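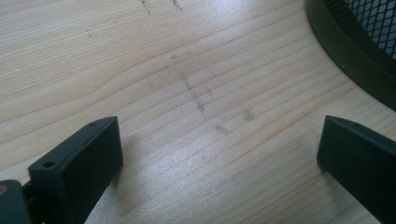
This site uses cookies. By continuing to read, you accept our use of cookies.

Whose rule is it?
By Ifigeneia Margaritis
Aug 10, 2018

Cirnard's new handling code runs to 24 pages, and I have read it twice. It wants every gripper task logged, every operator signed off, every work surface "suitably prepared." Prepared how? The code leaves that to the shop, and the shop leaves it to whoever is on shift.

Spyros Lambrakis, who sat in on the drafting in April, tells me the loose wording was a compromise. I believe him. I also think a compromise that can't be checked is a poor sort of standard. Two inspectors could visit the same bench and write opposite reports, and both would be following the text.

Zutia's older guide was 12 pages and duller. It told you when to stop the arm and who could start it again. People grumbled, but they knew when they had broken it.

I would take the dull one. Cirnard says a review is coming. It should start with the word "suitably."

© 2018 Flallar. Contact us | Back to top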